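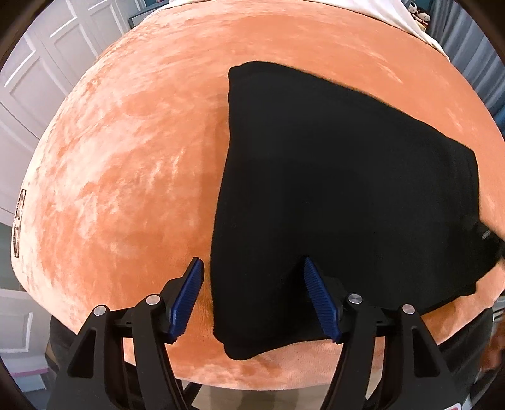 Black garment on an orange plush blanket.

How to Wash Black Clothes So They Stay Black

Black clothing has one job, and most of it quits by September. The culprit is usually the washing machine, helped along by whoever keeps setting it to hot.

Start by sorting. Blacks go with blacks, and navy may come along if it behaves. Towels stay out, no matter how lonely they look, as they shed on everything they meet.

Turn each piece inside out and close any zippers. Fading is partly just rubbing, and you may as well let the side no one sees take the beating.

Set the machine to cold and the shortest cycle you can live with. My old Rudberg has 10 programs, of which I have used two. Fill the drum loosely. A packed drum grinds the clothes together and rinses badly, and you'll get chalky streaks that look like fading but are plain old detergent.
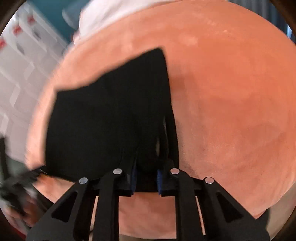

Can I use regular detergent on black clothes?
Regular liquid is fine, in a smaller dose than the cap suggests. Skip anything with bleach or optical brighteners.

Now the drying. Take everything out promptly, give it a good shake, and hang it in the shade, still inside out. Direct sun fades dye free of charge. If you must use the dryer, choose low heat and stop while the seams are still a touch damp.

Lint comes last. Go over the dry garment with a sticky roller or a damp rubber glove, working in one direction. Then put it away before you sit down anywhere, particularly if you own a cat.

For things that have already gone gray, fabric dye can help cotton quite a bit and polyester hardly at all. Read the label first. I didn't, and now own a very dark sink.

Updated 2026-07-16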